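Brinemthorpe parts maker Sallutance to add night shift in July

Sallutance will start a night shift at its Brinemthorpe plant in July, the company said. Four months later than first planned. Hiring opens this month, with 1000 applications expected for roughly 60 jobs.

Plant manager Sulastri Mangundap said orders picked up over the winter and the day crew "can't keep eating overtime." Starting pay not announced yet. Shift runs 10 p.m. to 6 a.m., with a paid meal break.

Town council still has to sign off on the later truck hours on Lubis Road. Neighbors have complained before — mostly about backup beepers and headlights. A hearing is set for 6 p.m. at the libary, date to be posted. 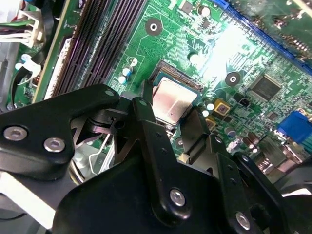
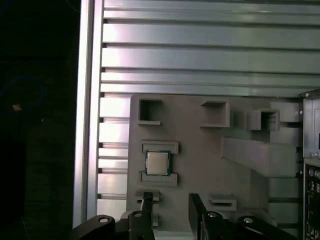 A processor in its socket on a green motherboard, and a gray plate in front of slotted aluminum rails.

Bus route a sticking point

Last bus out of Brinemthorpe leaves at 9:40 p.m. and there is nothing back untill 6:30 a.m. Elias Sleiman of the Derkar bus line said a late run is possible if Sallutance covers part of the cost. Talks going on now, no figure given.

"We'd need 2000 rides a month to make it work," Sleiman said. "Maybe we get there, maybe not."

Mangundap said carpool parking will be added by the east gate either way. Applications at the front office or by mail, no walk-in interviews.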